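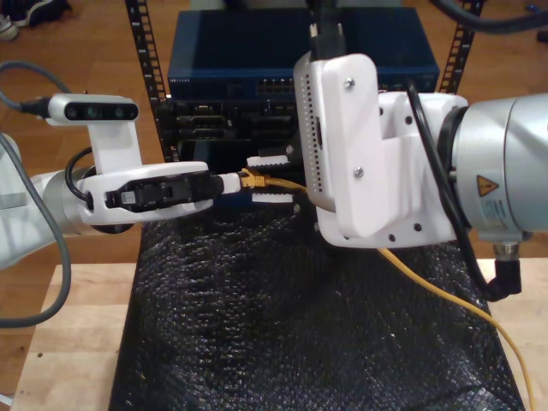
Network cupboard and small rack: gallery

This page collects the work on the wired network at the Velbridge workshop, from the first bench tests to the labelled leads under the stairs. The building used to run on one long cable and a box of adaptors. It now has a small rack, a switch, and a socket in every room that needs one. Most of the work was done over four weekends in June, with a few evenings for the labelling.

The pictures from the later stages are being sorted and will go up under the same headings. The notes for each stage are already in place, so anyone planning something similar at the Berge or Skirnitz buildings can read through them now.

1. On the bench

Everything was set up on a table before any of it went near the cupboard. A black cloth went over the pale wood to save the top from scratches, and the switch sat in a short open rack where the ports were easy to get at. Yellow was picked for the Ethernet leads on the bench because it shows up well against the cloth.

Plugging and unplugging is dull work but it is worth doing here, at table height, and not on your knees with a torch. A plug should go in straight and click. If it needs pushing, take it out and look at the pins.

2. Leads and boots

The plugs are ordinary RJ45. We like a boot over the clip, as the clip is the first thing to snap when a lead is pulled back through a bundle. Three of the old leads from the Velbridge office had lost theirs and were held in with tape. They went in the bin.

Short leads were bought ready-made. The long runs were cut from a drum and finished by hand, which is slower but saves having coils of spare cable behind every desk.

3. The cupboard before

Under the stairs, door off. The old router stood on a paint tin and the shelf above it held cleaning things. All of that was moved to the kitchen store. The back wall was brushed down, filled in two places and painted white, mainly so that the cable runs could be marked on it in pencil.

4. Cable runs

The longest run goes from the cupboard to the far end of the upper floor and comes to 45 metres with the slack. It follows the old bell wire route along the top of the skirting, then up beside the chimney breast. The shorter runs share a single trunk as far as the landing.

Keep the data cable away from the mains where you can. Where they have to cross, cross them square. There are two such places at Velbridge, both above the back door — they are marked on the plan pinned inside the cupboard.

5. Fixing the rack

The rack is bolted to a board and the board is screwed to the wall. This makes it possible to take the whole lot down in one piece if the stairs ever need work. The switch is at the top. A shelf was left clear at the bottom for the power strip, which faces outwards so the switches can be reached.

Allow more room behind than you think. Our first position had the door touching the leads, and the board had to come off and go back up four centimetres to the left.

6. Labels

Every lead has a label at both ends with the same number. The numbers run from 1 to 12, and the list is taped to the inside of the door. Printed labels from the Grerkstead stationery order lasted better than handwritten ones, which rubbed off by the second weekend.

Put the label a hand's width back from the plug. Any closer and it gets in the way of the next port.

7. Wall sockets

Double sockets in the office and the print room, singles elsewhere. The print room wall is plasterboard and took a standard back box. The office wall is brick and did not, so that socket sits on the surface in a white box beside the window.

8. Testing

Each run was tested from both ends before the covers went on. Two failed the first time, both with a pair swapped at the socket, and both were put right the same Sunday. All the runs now connect at 1000 megabits, including the long one.

9. The cupboard after

Door back on, with a row of holes drilled top and bottom for air. The leftover leads are in a shoebox on the upper shelf, sorted by length, and the crimping tool hangs on a hook next to the plan. Please put it back there after use — the Berge building borrows it too.

Next on the list is the outbuilding, which will need a buried duct. Pictures will be added here when the trench is dug.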